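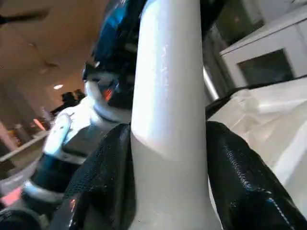 ## 3.2 Reusable cups and the Endton survey

Tea drinking in Endton was recorded in household accounts as early as 1813, but the vessel itself was rarely mentioned. Our survey asked 23 households what they drank from at home and what they carried to work.

Most people kept one cup for each purpose. The home cup was older and often inherited. The work cup was a tumbler, bought for its size. 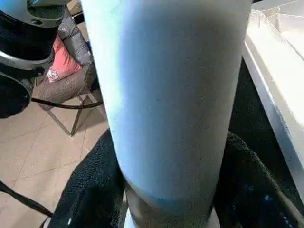

Households that had moved from Mahawong after 2000 gave a different account – they used the same tumbler all day and washed it at night.

Figure 3. A pale tumbler with a matte surface.

Onyeka's earlier interviews in Grultberg found a similar habit among shift workers. She linked it to shared kitchens, where shelf space was short. 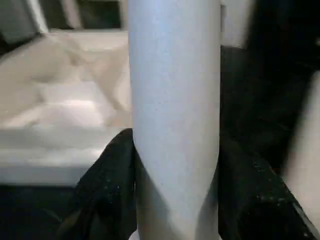
Did owners of a single tumbler drink less tea? They drank the same amount, but in fewer and larger servings.

Guests were the exception. Every household in the survey kept at least one cup with a handle for visitors, usually on a high shelf. 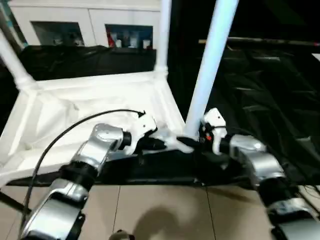 Older respondents described these cups in the most detail, including who had given them and when they were last used. We return to gift cups in Section 4.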